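Truvora Butcher-Block Top and Wire Bowl Rack 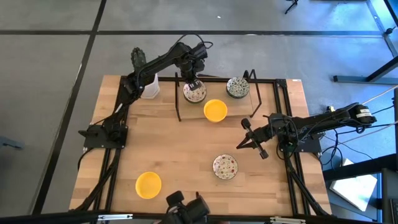 Butcher-block top with the black wire rack at the back, patterned ceramic bowls and yellow plastic bowls.

Item: Truvora top, light wood, with bowl rack
Sold by: Katene Kitchen & Table, Trindville
Page updated 5/11/22

The Truvora is a light wood top built up from strips, with the grain left showing. The color is a pale honey. It will darken some over the years, faster near a window, and two tops bought at different times may not match until the newer one catches up. If you need a matched pair, order them together and put a note on the order.

We sell the top on its own or with the wire rack. The rack is black bent metal with thin side supports. It stands on the wood and does not need to be screwed down, so you can move it to the sink side on dish days and put it back after. Bowls sit in it between the supports. Shallow, wide bowls can go just in front.

Bowls are sold separately. The patterned ceramic ones come from several makers and we get them in small lots, so the design you see may be gone by the time you order. The one with small red and green floral dots on white has been the steady seller. The dark green and black pattern comes and goes. The yellow bowls are plain plastic, light to carry, and a good choice if children set the table.

Price
Top only: $192
Top with rack: $200
Bowls: priced at the counter, call for current stock

Care
The top ships with one coat of mineral oil. Put on 2 more before you use it, leaving a night between them, then oil it whenever the surface looks dull. Wipe up standing water. Do not use bleach or a scouring pad. A damp cloth with a little dish soap takes care of most things, and light sanding along the grain will take out a stain or a knife mark.

The rack can be washed by hand. Dry it well around the bends. If the black coating gets scratched, touch it up before rust starts. Plastic bowls should stay away from the stove.

Base and mounting
No legs or base are included. The top can rest on cabinets or on a metal base as long as it is supported along both long sides. Leave a little slack in any screw holes so the wood can move with the seasons. Felt pads are in the box for setting the rack on if you want to avoid marks.

Delivery and pickup
Pickup is from the back door of the Trindville store. Bring a second person for the top. Local delivery goes out with Uwe Albers and he will carry it to the room you want it in, but he does not remove old counters. For delivery outside town we use Grudent Freight. Check the corners before you sign for it and write any damage on the slip.

Returns
Unoiled tops can come back within 30 days. Once you have oiled or cut the wood we can't take it. Racks and bowls can be returned if unused.

Custom sizes
Noémi Kerekes takes the orders for cut-to-size tops. Send her the length and depth, and say which edges will show. The shop closes for two weeks in August, so anything ordered late in the summer will wait until the saw is running again.

Questions about stock go to Lejla Vidmar at the front counter.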